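Tirnora boards > Work and workplace > Page turning arms in the catalogue room

nistska_reader
Hello all. I work at Stakadholm, in the room where printed catalogues and manuals are checked page by page before they go to the archive. In October we got two arms for handling the pages, and I want to ask how other places divided the work after this. Before, we were 12 people at the tables. Now we are still 12, but only four sit with paper.
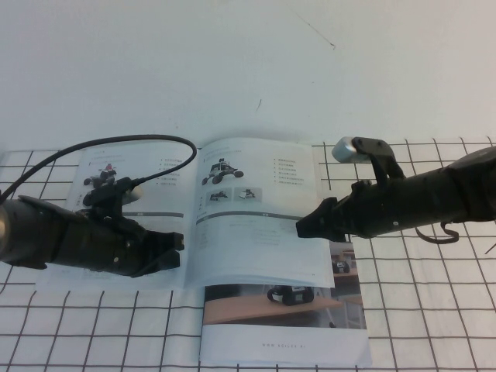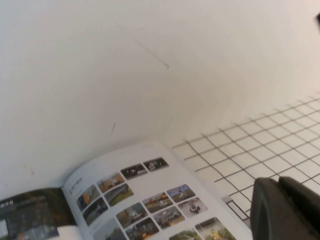 Open booklet at the station, one with both arms over the pages, one from close by the gripper.

My own day is now mostly watching and writing down page faults. I don't complain, my wrists are better. But I feel slower in the head at four in the afternoon.

gerrit_shezi
We did the same at Ngubane two years ago. Watching is tiring in another way. Ask for rotation, 29 minutes at the screen and then something with your hands. We got it only after Ntombi wrote down every missed fault for a month.

T. Pretorius
29 is a strange number, why not half an hour?

gerrit_shezi
The shift program needs one minute to change the login. Don't ask me.

oratile_c
I disagree a bit with the first post. Four with paper and eight without is not "still 12". What do the other eight do? In our place they were called "support" and after the winter they were moved to the warehouse.

nistska_reader
Three do the index, two answer customers, the rest are like me. It is a fair question, I will ask Sipho, he makes the plan.

T. Pretorius
How many pages in a shift? We did 400 by hand with two people, thin paper too. I have never seen a gripper which is happy with curled corners.

nistska_reader
177 yesterday, on glossy paper. By hand I did over that, yes. The manager says the speed will come. I am not so sure, but the night shift is gone and for me this is worth a lot - I have small children.

oratile_c
Then get the day hours in writing now, while they are pleased with the arms. Ours were promised only in a meeting.

gerrit_shezi
Agree with this. And ask who is responsible when a page tears. With us it was always the person watching.

nistska_reader
Thank you, I did not think about the torn pages. I will write again when I have spoken with Sipho.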